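Caltow Robotics Boards > Software > Perception and Tracking

Thread: gripper pose jumps when right hand tilts back

wristroll
Posted 26/05/2020
ok so recording demos with the hand-held grippers, head camera view plus the pose stream. Left is fine. Right gripper pose snaps every time I pitch it toward the back of the table. One sample good, next one the jaws are under the tabletop. Then it comes back like nothing happened.
Running Tutbridge for sync, stock filter settings. 474 episodes in and I only noticed when the planner refused to replay a bunch of them. Do I toss them or can I fix in post?

mkdir_p
What's your filter gate set to? Stock is way too loose imo. Tighten it and the jumps get rejected.

Efraín Arboleda
Disagree. Tightening the gate hides it. Then the filter coasts on a stale pose right when the jaws are closing, the one part of the episode you care about. Check time offset between the two grippers first. Seen this on our setup last August, was a clock thing.

wristroll
offset looks ok? I plotted both against the head cam and they line up when I clap the grippers together at the start. Left and right peaks on top of eachother.

mkdir_p
start of episode only tho. Drift. Clap at the end too.

pallet_jackie
Could be orientation flip, not time. If the solver has 2 answers for a tilted rig it'll hop between them. Plot the quaternion, see if the jump is always the same size. Same size = flip. Random = something else.

wristroll
will do both. pic of the pose where it happens, right one down on the white oval thing, left one just parked open
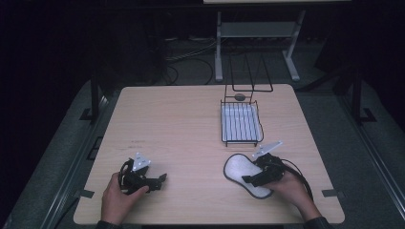 Things to try so far (editing this as replies come in)

1. Clap at start AND end, compare offset
2. Plot quaternion, look for constant size jump
3. Replay raw poses through Dovhaniuk with filter off

pallet_jackie
Add: log solver residual per sample. If it has two near equal answers you'll see it there.

mkdir_p
still say tighten the gate. We run Ornier like that, 2,000 episodes, zero complaints from the planner.

Efraín Arboleda
Planner not complaining isn't the same as the poses being right. It'll happily replay a smooth wrong path.

mkdir_p
fair, but he needs usable data this week

wristroll
update. Jump is the same size every time, 3 episodes checked. So flip. End clap lines up fine too, not drift. Going to pick whichever answer is closest to the last good sample and rerun the whole lot overnight. Not deleting anything yet

pallet_jackie
keep the raw logs whatever you do. And seed it from a sample where the gripper is level, otherwise you can lock on to the wrong answer for the entire episode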